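Section 3: Setting Up Your Work Table and Light

Okay, you've got the Runine lamp out of its box and you've read the bit about the power cord (please go back if you skipped it, I'll wait). Now we get to the part I like best, which is turning a plain old table into a spot where you can take decent pictures of small stuff. I sell buttons and old kitchen tins online, so that's what I had in mind when I wrote this, but the steps are the same for jewelry, model cars, whatever you've got.

What you need for this section

The Runine lamp with its clamp
The Flasine dimmer, model 869
A table that doesn't wobble
Dark card or fabric for the background
A few strips of tape

Putting up the background

1. Clear the table and wipe it down. Dust shows up like snow on anything dark, and you'll be picking it out of your photos for an hour.

2. Lay your dark sheet flat over the tabletop and tape down the front corners.

3. Stand a second sheet up along the back edge and bend it gently so the two ends come forward. You want a soft curve with no creases. If it keeps flopping over, put a heavy book behind each end.

4. Step back and look for gaps where the wall peeks through. Fix those now!

Note: I went with black for years before I tried gray. Black is great for pale things, but a dark brown tin just melts into it. Keep both if you have the room.
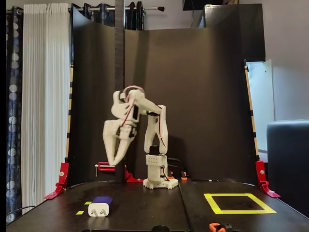
Photo: Hanadbridge Makers' Room

5. Put your item down well forward of the back sheet, so its shadow lands on the table and stays off the background. Tall pieces need more space behind them than you'd think.

Clamping the lamp

1. Open the clamp all the way and slide it onto the left or right edge of the table. I'm right-handed, so mine lives on the left, out of the way of my elbow.

2. Tighten the knob until it's snug, then give it one more quarter turn. That's plenty.

3. Raise the lamp head and tip it down toward the item. Start with the head 50 cm away and shift it from there.

4. Plug the lamp into the dimmer, and the dimmer into the wall. In that order, please.

CAUTION: Don't clamp onto glass or a thin folding tabletop. The clamp can crack the one and bend the other (ask me about my old card table).

CAUTION: The lamp head gets hot. Switch it off and give it 3 full minutes before you touch the shade or change the bulb.

Finding the right brightness

Turn the dimmer all the way down, switch on, and bring it up slowly. I usually end up at 90 percent for dark things and quite a bit lower for anything shiny. Take a test shot, look at the brightest spot, and if it's a plain white blob with no detail in it, turn the dial back a touch and try again.

If you see a hard shadow down one side, lean a piece of white card on the side away from the lamp, just outside the shot. It bounces some light back in and costs next to nothing. A cereal box turned inside out will do if the inside is pale.

Note: Daylight from a window will fight with your lamp and give you a blue side and a yellow side. Pull the curtains, or do what I do and work after 8 in the evening, when the house is quiet anyway.

If the lamp flickers

Check the bulb first. It has to say "dimmable" on the packaging, and plenty of the cheap ones don't. If the bulb is fine, unplug the dimmer and run the lamp straight from the wall. No flicker that way means the dimmer is the problem, and you'll want the Pillay spare parts list at the back of this guide.

Leave everything taped down when you're done if you can spare the table. Section 4 picks up from this same setup, starting with the tripod.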